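Pretitz: Roboter lernen das Einräumen von Schaltern durch Vormachen

In der Werkhalle von Moffat in Pretitz werden seit August zwei Roboterarme nicht mehr programmiert, sondern angelernt. Eine Person führt die Bewegung vor, die Maschine zeichnet sie auf, und aus vielen solchen Aufzeichnungen soll später ein Programm entstehen, das die Arbeit alleine macht. Das Vorhaben trägt den Namen Futon und wird gemeinsam mit der kleinen Softwarefirma Fivine durchgeführt.

Geleitet wird das Projekt von Davina Urquhart. Sie hat vorher in der Montage gearbeitet und kennt die Arbeit, um die es geht, aus eigener Erfahrung. In der Montage kommen jeden Tag kleine elektrische Teile an, die sortiert und an ihren Platz gelegt werden müssen: Drucktaster mit farbigen Kappen, Schalter, kleine Beschläge aus Metall. Die Arbeit ist nicht schwer, aber sie verlangt Aufmerksamkeit, und sie unterbricht immer wieder andere Tätigkeiten.

«Ein klassisches Programm für diese Aufgabe haben wir zweimal versucht», sagt Urquhart. «Es funktionierte, solange jedes Teil genau dort lag, wo wir es erwartet haben. Wenn ein Taster ein wenig gedreht war, griff der Arm daneben.»

Beim neuen Verfahren gibt es zwei Möglichkeiten, dem Roboter etwas zu zeigen. Bei der ersten nimmt die Bedienerin den Arm in die Hand und führt ihn. Die Gelenke sind dabei weich geschaltet, so dass der Arm dem Druck der Hand folgt. Bei der zweiten sitzt die Bedienerin an einem Pult, zwei Meter vom Tisch entfernt, und bewegt zwei Handgriffe, denen die Arme folgen. In Pretitz wird inzwischen meistens die zweite Möglichkeit benutzt. Beim Führen mit der Hand standen die Leute oft zwischen Teil und Kamera, und die Aufnahme war dann nur noch zum Teil brauchbar.

Eine Vorführung dauert bei geübten Personen weniger als eine Minute. Am Anfang wird der Tisch vorbereitet. Die Teile werden jedes Mal etwas anders hingelegt, einmal näher beim Rand, einmal schräg, einmal dicht zusammen. Dann beginnt die Aufzeichnung, und am Ende wird entschieden, ob die Vorführung behalten oder verworfen wird. Verworfen wird zum Beispiel, wenn ein Teil aus dem Greifer rutscht und vom Tisch fällt. Wenn die Bedienerin das Teil aber auf dem Tisch noch einmal fasst und richtig ablegt, bleibt die Aufnahme erhalten. Nach Angabe von Fivine sind gerade diese Korrekturen wertvoll, weil der Roboter später auch einmal danebengreifen wird.

Bis jetzt wurden 247 Vorführungen gespeichert. Das Ziel für die erste Stufe sind 300, danach soll zum ersten Mal ein gelerntes Programm auf die Arme geladen werden. Urquhart möchte diesen Schritt nicht früher machen, auch wenn einige in der Firma schon ungeduldig sind. Sie hat bei einem anderen Betrieb gesehen, wie ein zu früher Versuch vor Publikum misslungen ist, und dort wurde das Projekt anschliessend eingestellt.

Die Bedienung vom Pult aus muss man üben. Wer zum ersten Mal dort sitzt, bewegt die Griffe meistens zu schnell und hält dann plötzlich an. Solche Bewegungen lernt der Roboter mit. Deshalb werden die Aufnahmen des ersten Tages bei jeder neuen Person grundsätzlich gelöscht. Am zweiten Tag geht es normalerweise besser, und nach einer Woche sehen die Bewegungen ruhig aus. Länger als eine Dreiviertelstunde soll niemand ohne Pause am Pult arbeiten — die Hände werden müde, und man merkt es in den Daten früher als am eigenen Körper.

Es gab auch Diskussionen darüber, wie verschieden die Vorführungen sein dürfen. Manche nehmen einen Taster an der Kappe, andere am Gehäuse. Für einen Menschen ist beides richtig. Für das Lernen war es am Anfang ein Problem, denn bei einem kleinen Vorversuch im Sommer blieb der Arm über dem Teil stehen und bewegte sich zwischen beiden Griffpunkten hin und her. Seitdem gilt die Regel, dass Taster am Gehäuse gefasst werden. Bei den übrigen Teilen ist der Griff noch frei.

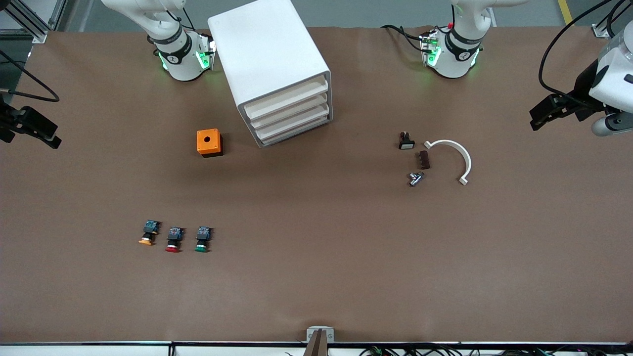
Der Ablauf bleibt für die erste Stufe absichtlich einfach. Ein Arm soll das Teil aufnehmen, der andere soll helfen, wenn es gedreht oder gehalten werden muss. Das Zusammenspiel beider Arme ist nach den Worten von Urquhart der schwierigste Abschnitt. Am Pult müssen beide Hände gleichzeitig etwas Verschiedenes tun, und das Gefühl für den Widerstand fehlt. Man sieht nur, ob das Teil sich bewegt. Fivine arbeitet an Handgriffen, die einen leichten Gegendruck geben, aber sie werden frühestens in der zweiten Stufe eingesetzt.

In der Belegschaft wurde das Projekt zuerst mit Vorsicht aufgenommen. Bei einer Versammlung kam die Frage, ob die Mitarbeitenden hier ihre eigenen Nachfolger ausbilden. Die Betriebsleitung hat darauf schriftlich geantwortet, dass wegen Futon keine Stelle gestrichen wird und dass die Teilnahme am Pult freiwillig ist. Die Stunden werden als normale Arbeitszeit bezahlt. Gespeichert werden die Bewegungen der Arme und die Bilder vom Tisch, der Name der Person am Pult wird nach der Kontrolle entfernt.

Heute wechseln sich mehrere Personen aus Montage und Lager am Pult ab. Eine Mitarbeiterin aus dem Lager erzählt, sie habe zu Hause ihrem Sohn erklären wollen, was sie macht, und er habe gesagt, das sei doch ein Computerspiel. «Ein Spiel ist es nicht, nach einer halben Stunde tut mir der Daumen weh», sagt sie. «Aber ich sitze gerne dort. Am Abend weiss ich, was ich gemacht habe.»

Nicht gelöst ist die Frage, was mit sehr kleinen Teilen geschehen soll. Die Finger der heutigen Greifer sind für Federn und dünne Scheiben nicht geeignet. Man könnte schmalere Finger anbauen, doch dann müsste ein Teil der Vorführungen wiederholt werden, weil die alten Aufnahmen nicht mehr zu den neuen Fingern passen. Moffat hat entschieden, diese Teile vorläufig von Hand zu sortieren.

Wenn der erste Versuch mit dem gelernten Programm gelingt, soll der Tisch näher an die Montagelinie gestellt werden. Dort ist das Licht anders, am Nachmittag scheint die Sonne durch das Dachfenster, und auch dafür werden noch Aufnahmen gebraucht. Interessierte Betriebe aus der Region können die Anlage nach Anmeldung besuchen. Die Anmeldung nimmt das Sekretariat von Moffat in Pretitz entgegen, am besten am Vormittag.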